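4. What changed for the people on the floor

I should say up front that I came into this part of the project as the robot person, and I was a lot more interested in grasp success than in anybody's working day. That changed pretty fast. Cetholm makes and refits wooden windows, mostly for attic conversions, and the crew there has been doing final fitting checks by hand for as long as the shop has existed. The check is simple to describe and miserable to do: you reach up over your head, get hold of the sash or the rail, work it a little, feel for play, and move on to the next one. People's shoulders hurt. Everybody I talked to brought that up before I'd even asked!

So the plan was to hand the overhead reach to an arm (we called the control software Rekel, and I'll stick with that name) and leave the judging to the people. As described in Section 3, we built the practice rooms in simulation first, and the fitters sat with us and went through them. I had expected this to be a formality. They were much pickier than I was. One fitter sent back an early attic model because the roof pitch made the reach too easy, and she was right – our first approach angles would have put the wrist straight into a beam in a real attic. After that we stopped treating the fitters as reviewers and started scheduling their time the way we scheduled our own.

We ran over 400 simulated reaches before the arm went anywhere near the shop. Figure 2 is from the attic set, with the gripper open and coming up toward the frame from below. I picked that view because it's close to the one the fitters kept asking for. They didn't care for the wide overview we'd been using, the one with the whole arm in it. They wanted to look up past the fingers at the wood, the way they'd look up past their own hands. 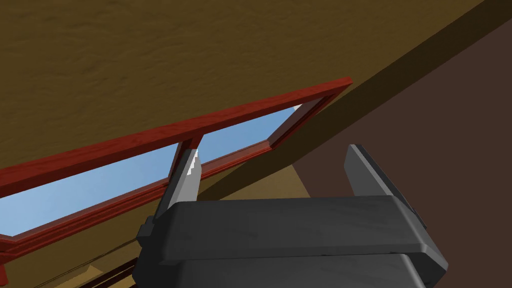 Figure 2. Simulated attic room: open gripper below a red wooden window frame in a sloped ceiling.

Once the arm was on the floor, 12 fitters worked with it between October and the end of the trial. I kept a notebook and also did short interviews, usually over coffee and usually interrupted. The thing I heard most was that the job had gotten quieter and more boring in the middle. Before, you were reaching and feeling at the same time, and the two kept each other company (that's my phrase, but I ran it by a couple of people and they let it stand). Now you stand at the Mirani panel, watch the force trace, and decide whether a frame passes. Your shoulders are fine. Your eyes are tired, and you don't get the feel of the joint in your fingers anymore.

That last part bothered the experienced fitters the most. A loose joint has a certain give to it, they told me, and a line on a screen doesn't give. We tried turning the trace into a sound, a low hum that roughened as the play increased, and some people loved it and some switched it off within the hour. I don't have a clean result to report there. What did stick was a much duller change: a pause button that lets a fitter stop the arm, step in, and check the frame by hand. The planner (Jiva, see Section 3) then picks up where it left off. We had put the button in for safety testing and nearly took it out again.

Newer fitters used the pause less, and I went back and forth on whether to call that a good sign. They trusted the trace, sure, but they also hadn't spent years learning what the alternative felt like. Two of the older fitters started pausing on purpose so a trainee could put a hand on the frame while the trace was still up on the panel. I hadn't designed for that at all, and the panel is badly placed for it – you have to lean around the guard to see both. We moved it for the second half of the trial, and the leaning mostly stopped.

Pay grades didn't change during the trial, but job titles came up in nearly every interview.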